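4.2 Unpacking and bagging trials with the Clarkis kit

The Clarkis two-arm bench kit is sold as ready to work on the day it arrives. We took the seller at its word and set aside a Tuesday. Assembly took 52 minutes, most of them spent on the cables, for which the printed guide offers a single drawing and a good deal of optimism. Both arms then answered their controllers at the first attempt, and we moved on to the grocery task supplied in the Flodumwood task pack.

The task is easily stated. A set of shopping is shared between a plate and a thin plastic bag, and the arms must move named items from one to the other without tipping the bag over. The pack calls this "light domestic handling". Anyone who has tried to put a tomato into a bag that would prefer to be flat may feel the term undersells it. We ran 80 trials at the Clandham bench, with the white side panels fitted as the guide asks, and used the Escobar controller at its factory settings throughout.
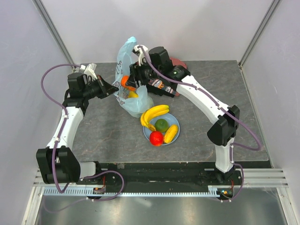
Figure 3. The Clarkis kit during the grocery task. The right gripper is at the bag, above a dark packaged item; the plate in front holds fruit.

Rigid and nearly rigid items gave little trouble. The lime was the best behaved of the set, being small enough for the fingers to close on from any side. Bananas were picked up well enough but let go badly: the controller opens the gripper at a fixed height, and a bunch released at that height lands where it likes. We lowered the release point by 20 mm and the bananas became reasonable.

The bag was another matter. Its film is see-through in places and creased everywhere, and the controller was inclined to treat an item behind the film as one that could be picked directly. The arm would then set off with great confidence and press an orange through the side of the bag. Most failed trials began in this way. The seller's support desk, when asked, suggested a stiffer bag. We did not take up the suggestion, as the shops we use have not taken it up either.

Two smaller points bear on anyone thinking of buying. The cables run outside the links in wide loops, held by clips, and the loops need room at the sides that the stated footprint leaves out. The clips themselves held for the whole of the trials. The guide's advice to check them "often" was followed for the first morning and with less devotion after that.

Section 4.3 repeats the task with the release height corrected and the bag left as it was.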